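Search tickets Search

White film on dishes after softener swap
Status: Resolved
Product: Mulex undercounter dishwasher, Pernico inline softener
Opened by: Glória Moreira
Assigned to: Gus Dunleavy
Last updated: Tuesday, 4:10 PM

Problem

Dishes come out with a chalky film. It wipes off with a wet thumb and comes back on the next load. Glasses are worst, then dark mugs, then flatware. The film started after the Pernico unit was fitted under the sink in February. The old softener was a different make and never gave trouble. No error code on the dishwasher. No change of detergent. Rinse aid reservoir is full, dosing left at the factory setting.

Tried before opening the ticket: cleaned the filter basket, cleaned both spray arms, ran an empty load with citric acid. One clean load after the acid, then the film was back.

Glória Moreira

First response

A film that wipes off with water could be detergent residue, softener salt, or fresh hardness scale. They look alike when dry. Put a few drops of white vinegar on a glass with heavy film. Scale will dissolve. Salt will dissolve too, but it also comes off in plain water and tastes of salt. Detergent residue feels slippery between the fingers when wetted.

Please also test the water at two points: the kitchen cold tap upstream of the softener, and the dishwasher feed downstream of it. Strips are fine. Run each point until the temperature is steady before you dip.

Also confirm which wash program is in use, and what the gold-trimmed plates are rated for. Metal trim is often hand wash only, and a worn trim is a separate issue from film.

Gus Dunleavy

Reply

Vinegar clears it. Plain water clears some of it. Nothing slippery. Program is Normal, main wash 65 °C. Strip reading upstream is 18 grains per gallon. Downstream reads the same, which I assumed was a bad strip, so I repeated it with a new pack and got the same result. Plate style with the gold band: 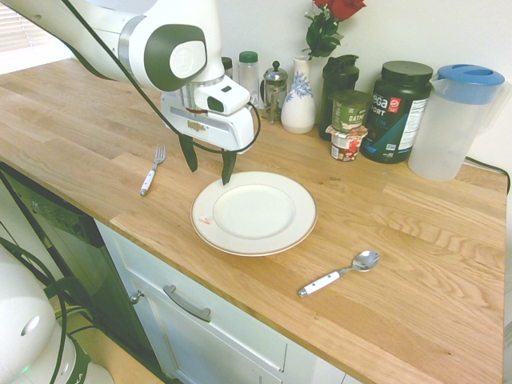 Page 3

No dishwasher mark on the back of that style. I have taken those out of the machine and the rest of the test is on plain white stoneware and glasses.

Glória Moreira

Diagnosis

Identical readings on both sides mean the softener is passing raw water. The dishwasher is behaving as expected for a feed that hard. Causes in the order we check them:

Bypass valve left open or partly open. On the Pernico head the lever is parallel to the pipe in service and crosswise in bypass, the reverse of most units. This catches installers.

Inlet and outlet swapped. The arrows are molded into the underside of the head and are hard to read once the unit is on the wall. A reversed unit will still flow at normal pressure.

Salt bridge in the brine tank. The level looks right from the top but there is a hollow under the crust. Push a broom handle down through the salt. If it stops and then drops, there was a bridge.

Regeneration never ran. If the head lost power during fitting, the clock resets and the cycle has to be enabled again from the menu. Check the last regeneration entry.

Do not raise the rinse aid dose to cover the film. It will hide the fault on glasses and leave streaks on flatware. Do not change detergent until the downstream reading is below hard.

Gus Dunleavy

Follow-up

Lever is in the service position. Salt was not bridged. Last regeneration entry is blank. Clock was wrong. I set the clock and started a manual regeneration, then ran water at the sink for a while and tested again. Downstream still hard, though the strip is one shade lower than before. Flatware is the silver-colored set with white on the handles, the same kind we keep on the oak counter:

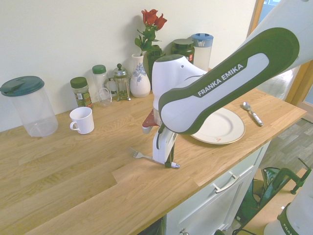
Joaquim Fonseca: One shade after a full regeneration is what I had with the hoses swapped. The resin gets a weak rinse from the wrong direction and softens a little, then gives up. Take a mirror and a flashlight and look for the arrows under the head before you spend more salt on it. Mine was on an Ogunleye unit but the head looks like the same casting.

Update

Arrows checked with a mirror. Supply is on the outlet port. Installer came back and swapped the two hoses. New washers fitted on both. Manual regeneration run again with the dishwasher feed shut off, then the line flushed to the sink.

Downstream strip now reads soft. Upstream unchanged. Ran the machine empty with citric acid, then three normal loads of stoneware, glasses and flatware. No film on any of them. Rinse aid is still at the factory setting.

Glória Moreira

Closing notes

Root cause: inlet and outlet reversed at installation. Contributing: regeneration not enabled after power loss.

The hardness setting on the dishwasher itself should now be lowered to match the softened feed. Left high, the built-in softener will use more salt than it needs. The setting is in the service menu under Water.

Retest the downstream point once after the next scheduled regeneration. If it reads hard again, reopen this ticket and include the regeneration log from the head.

Gus Dunleavy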